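Notes for Unit 8: Looking Hard at a Bench Kit Before You Buy One

These are my notes for the session on two-arm bench kits, typed up and tidied a little from what I scribbled on the board. If you missed class, read all of it. If you were there, skip to the part on the trial sheet, since I talked too fast and half of you were still copying the previous slide.

The product we're picking apart is the Ziseck bench package. It's sold as one thing but it's really three: the two arms with their grippers, the enclosure and table they sit on, and a yearly support plan called Gandlow Care. The software that records what you do with it is called Mondal, and it comes on the same order form with its own line and its own price. Keep those pieces apart in your head. Most of the confusion in last term's reports came from people praising "the kit" when they meant the arms, or complaining about "the kit" when they meant the software.

Who is it for?

The brochure says small shops, teaching labs and product teams. I'd say teaching labs first (that's us!), then small shops that want to find out if a tabletop job can be automated before they spend serious money. It's a trying-things-out machine. The arms are light, the reach is short, and the whole setup is meant to stay on its own table. If somebody wants to load pallets with it, send them elsewhere.

What comes on the order form

Two arms, each with a parallel gripper (two fingers that open and close along a straight line, like a very polite crab). A small camera at each wrist. The table, the side and back panels, the power supply, the wiring, and a box of spare fingertips. The objects you practice on are not included, and please don't let a salesperson talk you into the Pranora sample set until you've looked at what's already in your tool drawer. I priced the sample set when I was writing this unit and it came to 171 dollars, for things you could mostly find in a garage.

Why the task we use is so boring

I get asked every year why we don't start with something flashier than a tool and a tray. Well, tidying a tool into a tray tells you a surprising amount! The handle is fat and the shaft is thin, so the gripper has to cope with two very different widths on one object. The weight sits toward one end. The tool can be lying at any angle. And the tray has walls, so you can't just shove the thing sideways and call it done. A lot of demo videos use soft cubes. Cubes are kind to robots. Ask for something with a handle.

Before a run starts, I like to stop and check where each gripper is in relation to the job. Which arm has the easier approach? Would the other one be in the way? Is the tool lying so that the fingers can close across it, or would the wrist have to turn first? You can answer most of that standing still, with your hands in your pockets.

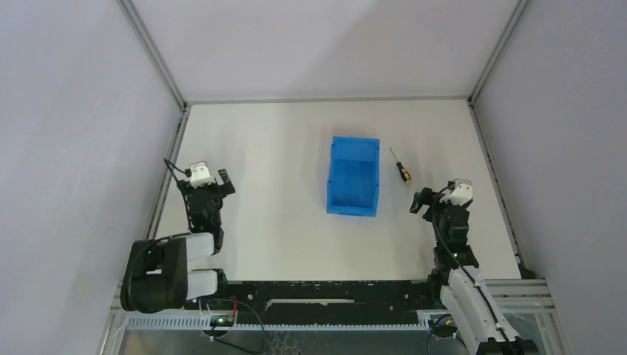
Fig. 1. Screwdriver and blue bin on the bench, with an arm at either side.

Go back to those questions with the figure in front of you. The right gripper's fingers point toward the screwdriver and the left gripper is angled toward the bin, so my first plan would be to pick with the right and let the left steady the bin if it needs it. Then look at how the tool lies, diagonally, with the handle down at the right. Would you grab the handle or the shaft? I'd try the handle, but I've had good arguments from students who wanted the shaft, and on a bare table like that one both are worth a try. Write your choice down before you run it. Changing your mind afterward is fine, but I want to see the first guess.

The enclosure

I was ready to be rude about the panels when I first read the price list, because they cost more than I expected and they're, well, panels. I've come around. Plain walls give the cameras a plain background, and a plain background makes recordings from different weeks easier to compare. They also stop people from leaning over the side to "help". You could build your own version if you're handy. Get the quote with and without the enclosure and compare before deciding, and remember to count your own hours as a cost (students never do, and shop owners never do either).

One gripe, though. Plain and pale also means a flattering test. Your real workbench has a coffee ring, a rag and a catalog on it. If you're evaluating the package for a real shop, do at least part of your trial with some clutter on the table and see how the numbers hold up.

Cameras and cables

A wrist camera gives you a close view of whatever the fingers are about to touch, and that's great right up to the moment the fingers or the object fill the whole picture. For that reason I want an overall view as well. The base package gives you the two wrist views and a port for a third camera. Ask the seller what that third camera costs, and ask whether Mondal records all three in step. "Yes, with the upgrade" is a different answer from "yes".

Now cables, my favorite topic and everybody else's least favorite. An arm that moves has to drag its wiring along with it. Each cable needs slack, but a loop with too much slack can catch on things. On any kit you're shown, ask the demonstrator to move each arm slowly through its full range while you watch the cables and nothing else. Don't watch the gripper! Everyone watches the gripper. You're looking for a cable going tight, rubbing on an edge, or swinging into the work area. Ask what a replacement costs and whether you can fit it yourself. For the Ziseck arms the wrist cable is a user-replaceable part and the shoulder wiring isn't, so a shoulder problem means a support call.

What Gandlow Care gets you

The plan costs 900 dollars a year per bench. For that you get phone and email help, one loaner arm if yours has to go back, and software updates for Mondal. You don't get fingertips, cables or anything that broke because it hit the table. I think that's fair for a shop that would lose work if the bench stopped. For a classroom I'm less sure. We can live without a bench for a week, so the loaner matters less to us, but we do lean on the updates. Your report should say which of these situations your client is in. I'll mark you down for "the support plan is good value" with no client attached to it.

Also, read the bit about response time closely. The plan promises a reply within 8 working hours. A reply is somebody answering your email. It says nothing of when the arm gets fixed, and I've had a very friendly reply that fixed nothing at all.

The trial sheet

For the lab you'll work in pairs and fill in one trial sheet per pair. You're going to do 84 attempts over the whole lab, split evenly between the two of you. Yes, it's a lot. It goes faster than you think once you've got a rhythm.

For every attempt, write down:

Which arm did the pick.
Handle or shaft.
Starting angle of the tool (use the card with the clock face, so "two o'clock" is a perfectly good entry).
Result: in the bin, dropped, missed, or stopped by you.
Anything odd, in a few words.

"Stopped by you" is a real result and I want it recorded. If you hit the stop because you were nervous, write "nervous". That tells a buyer something about how the machine feels to work next to, and no spec sheet is going to have it.

Please don't redo a failed attempt and write over it. Don't reset the tool to a nicer angle either. I can tell, because suddenly everybody's tool is at two o'clock.

Move the bin between sets, too. A setup that works with the bin in one spot may fall over when the bin shifts by a hand's width, and a customer will shift it by a hand's width on the first morning.

How to read a seller's success rate

You'll see numbers in the brochure. Before you repeat one in a report, find out how many attempts it came from, who reset the objects, whether they were always placed the same way, and what counted as a success. A tool that ends up balanced across the edge of a tray is a success to some people. It isn't to me. Decide on your own rule before the first attempt and put it at the top of your sheet.

Speed numbers need the same treatment. Is the time for the pick alone, or from pick to release? Does it include the arm going back to its starting pose? I once compared two packages for a whole afternoon before noticing that one was timed without the return trip. Very annoying afternoon.

My own opinion, for what it's worth

I like the Ziseck package for teaching. The arms are forgiving, the stop button is where your hand expects it, and new students can be doing something useful by the end of their first lab. Mondal is the weak spot. Its recording side is fine, but the file naming is a mess and the search box seems to find whatever it feels like. If you recommend the package, recommend that the client ask for a month of Mondal before committing to the full year. The seller said yes when I asked, so it can be done, though it isn't on the form.

You're welcome to disagree with me. Some of the best reports I've had came from students who thought I was too easy on this product, and they had the trial sheets to back it up.

For next time

Bring your finished trial sheet, your success rule, and a one-page draft recommendation for one client: either the repair shop or the school lab from the Unit 7 handout. Pick the client before you write. Spare clock-face cards are in the tray by the door, and if you use the last one, print some more, please.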